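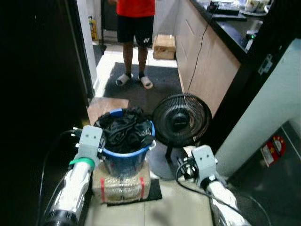 A household robot trial in Wanoddale was halted for two weeks in March after one of the two-armed machines kept hold of a load it had been told to release and then failed to respond to its stop command. The robots, run by the Sikcombe firm Ridamer, are being tried out in ordinary homes, where they lift, carry and tidy. The work is done in tight spaces. In one kitchen the machine's two white arms reach into a narrow corridor with cabinets down one side, a fan standing on the floor by one gripper and a blue bucket heaped with black cloth by the other. A person in sandals stands at the far end.

The fault came to light shortly after 2pm in a different flat. According to a report Ridamer has sent to the people taking part, the robot had picked up a full bucket by the rim and was told to put it down beside a washing machine. The left gripper stayed closed. The robot's software took the bucket to be on the floor and began to draw the arm back, dragging the load towards the householder, Ronaldo Rivera.

Mr Rivera pressed stop on the handheld control. The arm carried on moving for a further 14 seconds before he reached the wall socket and switched the machine off. He had a bruised shin and did not need treatment.

"It wasn't fast, but it didn't stop when I asked it to, and that's the part I didn't like," he said. "I had my back to the cooker and there was only one way out."

Ridamer's head of engineering, Jarmila Šimek, said two separate faults had happened together. A sensor in the gripper had worked loose and was giving a steady reading that matched an open hand. At the same time the handheld control had lost its link to the robot, and the machine was set to finish the movement it was on before checking whether the link was still there.

"The second one is the serious one," she said. "A loose sensor will happen from time to time. A robot that loses its stop signal should come to rest straight away, and ours was set up to wait. That was our decision and it was the wrong one."

The firm has since gone back through its records of 917 sessions. It found the link had dropped on 70 of them, mostly for less than a second and mostly in kitchens and hallways with thick walls. In none of the others was the stop command being used at the time.

All the robots in the trial have now been given new software that halts both arms as soon as the link is lost. The gripper sensors are being fixed in place with a screw and a clip where before there was only a clip. Each robot will also carry a red stop button on its body, wired directly to the motor supply, although these will not be fitted to every machine until the summer.

Nnamdi Adebisi, who looks after product safety for the council in Wanoddale, said he had seen the report and was content for the trial to go on. He had asked for two changes to the way it is run. Householders must now be shown how to cut the power before their first session, and must not stand in a closed-off space with the robot between them and the door.

"Most people's kitchens are about as wide as the robot can reach," he said. "There will be things on the floor, bags and boxes and so on, and you can't expect people to step round all that in a hurry."

Gonzalo Echevarría, who trains the firm's operators, said sessions would be shorter for the time being. Operators will check both grippers by hand at the start of each one, opening and closing them on a foam block, and will write down the result. Heavy loads have been taken off the task list. Cloth and empty containers stay on it.

Two households have left the trial since the incident. Mr Rivera is not one of them, though he has asked for the robot to be kept out of his kitchen until the new button is fitted. It is working in the front room for now.

Ridamer said the full report would be given to anyone taking part who wanted it - requests should go to the Sikcombe office. Sessions in Wanoddale have restarted in all but three of the homes.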